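15/05/2022

**Bin-picking cell at Drimholm returned to limited service after gripper fault**

The Drimholm automation laboratory has returned its bin-picking cell to limited service following a fault in March in which the robot released a steel test bar outside the bin. No one was inside the marked area at the time and there were no injuries. The bar landed on the carpet next to the worktable.

According to the laboratory's incident summary, the release occurred on pick 171 of an unattended endurance run. The gripper lost air pressure while the arm was moving between the bin and the drop-off point. The controller should have stopped the arm as soon as pressure fell below the set limit. It continued for about 17 seconds before an operator in the next room noticed the alarm light and pressed the emergency stop.

The laboratory traced the loss of pressure to an air hose that had worn through where it bends near the wrist. A second finding concerned the software. The pressure warning had been set to "notify only" during commissioning and was never changed back. Ollasora, the contractor that installed the cell, has accepted both findings and has supplied new hoses and a revised settings file at no charge.

Work in the cell was suspended for five weeks. During that period the laboratory replaced all hoses on the arm, rerouted those closest to the wrist, and had the stop circuit tested by Takeda, an outside inspection firm. Takeda's report found the stop circuit itself to be in good order and recommended that hose condition be added to the daily start-up check. That recommendation took effect immediately.

Picking trials under the Eltero project have now resumed at reduced speed, with an operator present for every run. Unattended operation remains prohibited until the laboratory completes a full review of alarm settings on its other robots — a task expected to continue through the summer. 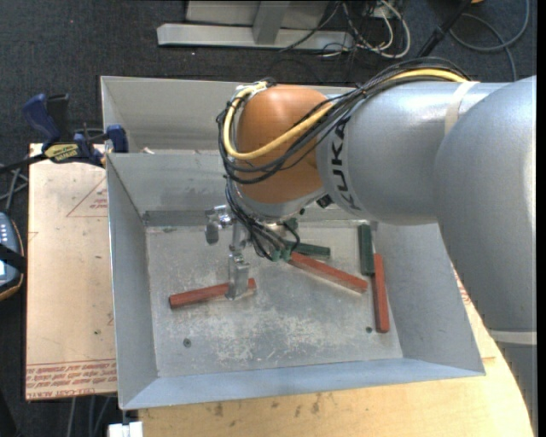

*The robot's gripper over a red bar in the picking bin. Cables and hoses follow the arm to the wrist.*

Staff and visiting researchers are reminded that the floor markings apply whenever the arm is powered, including when it is standing still. Hoses showing flattening, cracks or exposed braid must be reported before the cell is started. Reports should be made to the laboratory safety desk, which also holds copies of the incident summary and the Takeda report.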